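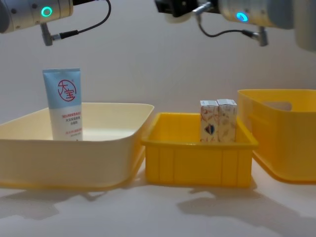
Wendlow notebook, July, carried over from the last page

Bins again. I ran out of room halfway down the previous page so I'm starting clean, and I'm going to copy the layout over properly this time so I can stop flipping back and squinting at my own arrows.

Layout as of this morning: three in a row along the table, long sides touching the same imaginary line, wall behind. Wide cream-yellow tub on the left, bright yellow tray in the middle, third one on the right. Tubes go left. Little boxes go in the middle. Right is for whatever I haven't made my mind up about, and I know, I know, a "miscellaneous" bin is how you end up with three miscellaneous bins, but I want one while I'm still working out what the categories are.

The cream tub is a joy, I have to say. It's wide enough that I don't have to think about where in it a thing goes, the sides are low, and the rounded corners wipe out in one go with a damp cloth (the old square ones from Stasport collected fluff in every corner and I spent half my life in there with a cotton swab). I did wonder if low sides would be a problem for tall stuff. The big white tube with the pale blue band answered that, it stands up on its own in there perfectly well. I gave the table a good thump next to it and it wobbled and stayed put. I would not want to carry the tub across the room like that, though! Tubes get laid down before anything moves. Writing that here so it counts as a rule.

The smaller blue and white tube is a different story. It will not stand for me on anything but its cap, and even then it's a coin toss. I tried it 14 times, cap down, flat end up, letting go as gently as I could. Nine stayed up. Not terrible, but not something I'd build a system on. If it leans against the side of the tub it's fine, so maybe small tubes live along the edge and big ones get the middle. Or the other way around, with the big one acting as a bookend. Try both.

Middle tray. This is the one I keep going back and forth on. Straight walls are great for boxes, you can push a box right into the back and it sits square. The two speckled ones go in side by side and prop each other up, and once they're touching neither of them wants to go anywhere. One on its own is tippier. So: boxes in pairs where possible, and start from the back so there's still room to get a hand in at the front. I started from the front last time and had to lift everything out again to get at the back row, very silly.

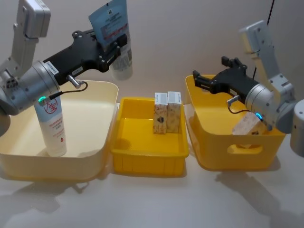
Tubes left, boxes in the middle, going by the new layout. Big white tube standing, speckled boxes together at the back of the yellow tray.

Spacing: I slid the bins apart by 60 mm to see if that made it easier to tell them apart when you're working quickly. It did, a bit, but the whole row got long enough that I was reaching for the right-hand one, and my shoulder had opinions by lunch. Closed it back up. With the cream tub and the yellow tray next to each other you really do have to look, they're both on the yellow side of things and out of the corner of my eye they're cousins. The size difference helps more than the color does. If we order more, could we please get one in a loud color that isn't a relative of yellow? Kovalchuk's price list has the same tray in a few others. Delivery is 45 dollars whatever you buy, so it makes sense to wait and put it all on one order.

On labels. Drornia sent the sample sheet of stickers and they're nice enough, thick, good bright white, and they peel without leaving that gray goo. But they're a touch too tall for the front of a shallow tub and I don't want to trim every single one. The sheets come in packs of 400 stickers and I cannot picture needing 400 of anything at this table. Holding off. A strip of tape on the tabletop in front of each bin would do for now, and then the name belongs to the spot and I can swap bins without relabeling.

Side note on lighting, as it bugged me all afternoon: the bins throw a soft shadow toward the front of the table and it's deeper in front of the middle and right ones. Doesn't matter for sorting. It does matter if I put tape labels down exactly there in pencil, which was my first idea. Black marker it is.

Things I tried that weren't worth it: turning the middle tray so its short side faced me (fewer boxes in reach), and sorting by size first and type second. Sorting by size sounded so clever in my head, and then the big tube ended up next to a box it had nothing in common with and I could not for the life of me remember which pile I'd put its little brother in. Type first. Size inside the bin if you must.

Still to do:
Tape down the three spots and write on them.
Run the small tubes along the edge of the tub, then the bookend version, same number of tries as today.
Find out if the right-hand bin can be retired or if it's earning its place.
Ask for the Kovalchuk color list before anybody orders.
Put the old Stasport bins somewhere that isn't under my chair.

Stopping at 4:30. Bins left out on the table in this order, please don't swap them around, I'm picking up from here in the morning.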